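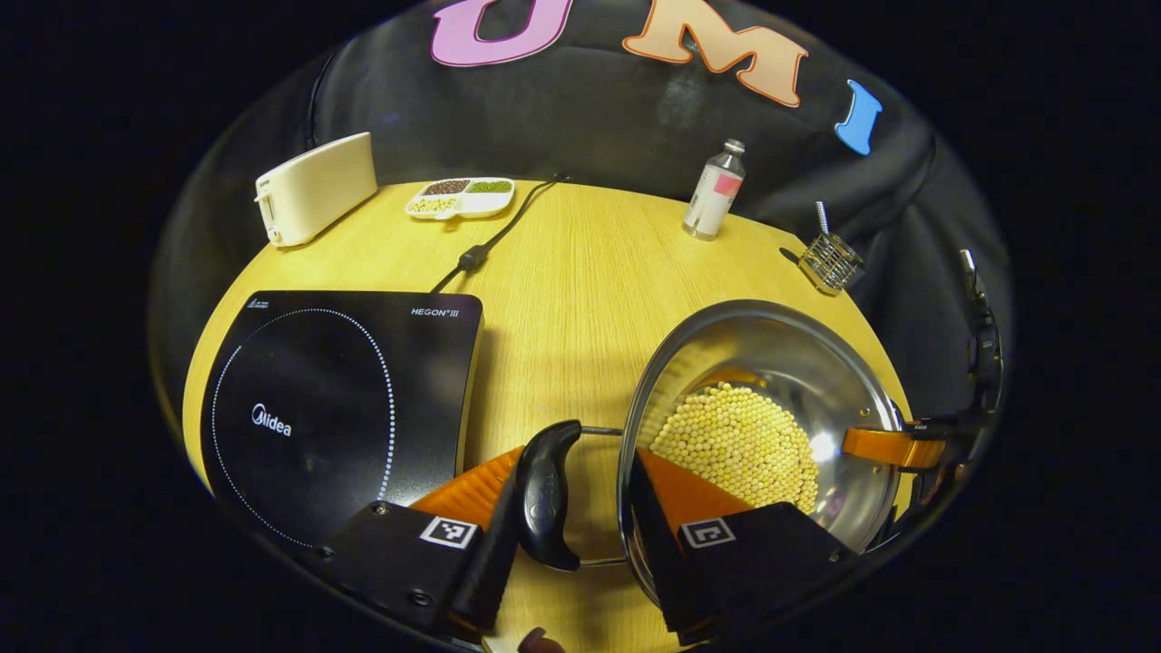 How to Practice Switching from Baroque to Swing at the Piano

If you grew up on minuets and little preludes, the first time you try to swing a tune can feel like walking in somebody else's shoes. Your fingers know where to go, but the beat keeps coming out stiff. I taught myself over one long winter on an old Gaillard upright, and the routine below is the one I still give my students at the Verdale music room.

What you need

A piano or keyboard, a metronome, and one short baroque piece you already know by heart. Please don't pick a new one! You want your mind free for the rhythm. I like anything with steady eighth notes in the right hand. If you have no metronome, the free Fanow one is fine.

Step 1. Play it straight
Set the metronome to 88 — or slower, if that feels rushed — and play the first eight bars exactly as written. Keep every eighth note even, and go easy on the pedal.

Step 2. Lean on the long notes
Now play the same bars, but make the first eighth of each pair longer and the second one shorter. Say "doo-ba, doo-ba" out loud while you do it (yes, really, and close the door if you must). Go through it 3 times before you change anything else.

Step 3. Move the click
Halve the metronome and hear the clicks as beats two and four. This is the hard part, and it may fall apart for a few days. Mine did. Start by clapping along, then add the right hand, then the left.

Step 4. Go back and forth
Play four bars straight and four bars swung, without stopping in between. Work up slowly until you reach 176, if your piece can stand it. Most of my students settle well below that and sound lovely.

I'd spend roughly 25 minutes a day on all this, and no more. When your wrists get tight, get up and make some tea. The left-hand patterns for step 3 are on page 17 of the Vuver workbook, in the swing chapter.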